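Handout 4: Notes on the Gidport open day
Module: Getting Robots to Handle Soft Things
Tutor: Abla Bitar

These notes are for those who came on the June visit and those who had a dentist's appointment. I have never known a group with such troubled teeth.

1. What we went to see

Gidport opens its workshop to students once a year. The draw was Flirik, their folding project, run by Milan Geerts. Visitors tend to arrive expecting a metal butler. What they get is a table, some laundry and a gripper held in somebody's hand. Two of you asked me where the robot was. Milan has an answer to this, which he has plainly given before: the person does the job with the gripper, the camera on it records the job, and the robot gets to learn from the recordings later on.

2. The demonstration

Cloth is a rotten thing to give a machine. A mug has the decency to be the same shape when you come back to it. A garment has no fixed shape at all, and every time you pinch one bit of it, some other bit moves. Milan's advice was to get the thing spread out before you even think about folding.

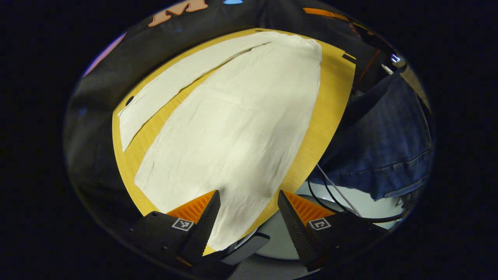 Several of you had a go afterwards, and I hope you noticed how much you normally leave to your fingertips. With two stiff jaws you can't feel whether you have one layer or two. Aba Korletey held out longest and was very gracious about the sleeve.

3. Terms you will need

Grasp point: where the jaws take hold. Choose badly and you fold the wrong half.
Fiducial marker: the black-and-white square fixed to each finger, used to work out where that finger is.
Demonstration: one recorded go at a task, from start to finish. Milan wants 1000 of these. He did not look like a man who had 1000.

4. For next time

Read the Gronduta chapter on gripping — the short one will do. Then fold a shirt at home using kitchen tongs and write 101 words on where it went wrong. Teodoro, a tea towel is not a shirt.

Lost property: one umbrella, left by the Gidport coat hooks. See me.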